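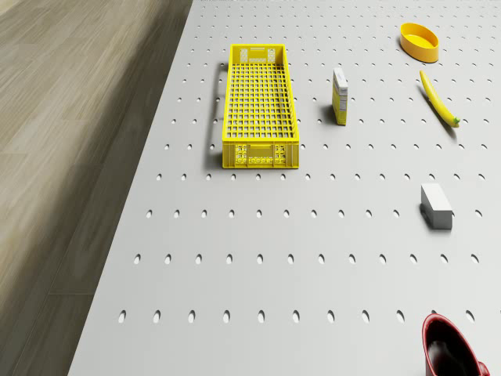
Crate, groceries and mug on the perforated table, rendered in Jaltiren.

Jaltiren bench simulator, reviewed for a garage build

I have been putting together a ceiling-hung arm in one bay of a shared workshop, and Jaltiren is where I test pick-and-place code before it touches the motors. These notes cover three months of evenings on a desktop with a mid-range graphics card.

Setup took most of a Saturday. The installer is fine. The arm description import is less so: joint limits came through, but the mount orientation did not, and an inverted base has to be entered by hand in the scene file. Bereket Wako, who shares the bay, found that the gravity vector also needs checking after every import. Do that first.

Object handling is the main reason to use it. The crates have modeled slots in the walls, so a fingertip can snag on one, and collision meshes can be set per object. The default hull for a crate is a solid block. Your gripper will stop at the rim until you switch to the decomposed mesh, and the manual puts this in an appendix.

I ran 400 drops of small items into the yellow crate with the decomposed mesh and default friction. The solver went unstable in nine of them, always with the object wedged between a finger and a side wall. Halving the time step cleared it and cost over a third of the frame rate.

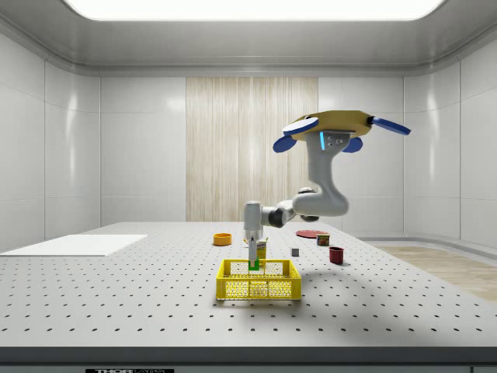 Clearance is the other thing worth checking before you cut metal. With the arm mounted overhead, the wrist housing has to come down near vertical or the fingers meet the rim on the way in. I moved my real mount plate after seeing how few elbow positions allowed that from the far side of the crate. The reach plot is coarse, but it agreed with my tape measure.

Rendering is adequate. Shadows are soft and consistent, which helps if you train a detector on the output. Label text on small packages does not hold up at a distance. Lemach does better there and is worse at contact.

Logging writes one file per run, and I had 1,578 of them before I found the merge option. There is no search. Roscoe Greenberg has a script for it on the workshop share.

Recommended for overhead or bench arms if you are comfortable editing scene files. For a wheeled base I would look elsewhere, as the floor contact model is still marked experimental.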